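2021-01-11 作業ノート(遠隔操作デモ収集、シミュレータ側)

前回の続き。リーダー側アームの関節オフセットを取り直してから開始した。手首の軸だけ符号が逆のまま残っていたので、設定ファイルを直して再起動。Prelwoodの共有フォルダにある設定は11月の古い版なので使わないこと。正しいほうはTerkanoの下に置いた。

今日の課題はビンからの取り出し。操作者がリーダーアームを手で動かし、シミュレータ内のアームが追従する。収録は毎回ホーム姿勢から始め、グリッパがホームに戻ったところで止める。途中でつかみ直した試行も捨てずに残し、メモ欄に「再把持」と書く。

気づいたこと。

・ビンの中が暗く、画面だけでは指先の位置が読みにくい。操作者は縁で高さを見当づけてから下ろしている。このため下降の途中で一度止まる癖がデータに入る。光源を足すか、手先視点を別窓で出すか、まだ決めていない。

・追従の遅れは速く振ったときだけ気になる。平滑化を弱めると今度は手の震えがそのまま乗る。今日は元の値に戻した。

・グリッパの開閉をペダルからトリガーに替えた。腕の動きと同時に閉じられるので、こちらのほうが自然。ただし半開きで保持すると指令値が細かく揺れる。不感帯を少し広げて様子を見る。

・ビンの壁に指が当たると接触計算が跳ねることがある。跳ねた試行は手で除外した。自動で弾く条件は加速度のしきい値でよさそう。

ログは1試行あたり最大1,000ステップで打ち切り。慣れないうちは上限にかかる試行が出る。今日いちばん長く、かつ成功したものは769ステップだった。累計は1,830試行になった。Bañuelos形式への変換は夜に回しておく。変換後に関節角と画像の時刻がずれていないか、先頭の数本は目で確認すること。

手で教えた軌道をそのまま再生する確認もやった。初期配置を同じにすれば取れるが、少しでもずらすと外す。再生なので当然で、学習側の評価とは分けて記録した。

次回は配置の乱数幅を広げる。治具側の課題は、Brallentの手順書の更新を待ってから始める。操作者が交代するときは、リーダーアームのゼロ点確認を必ず入れる。

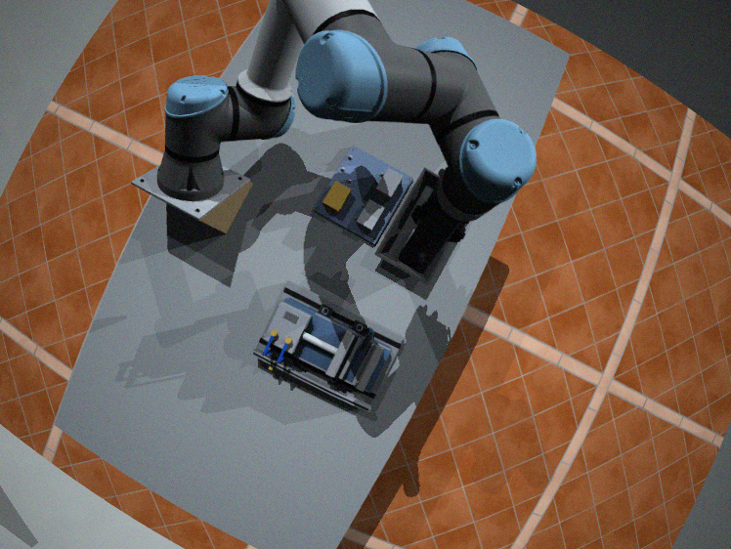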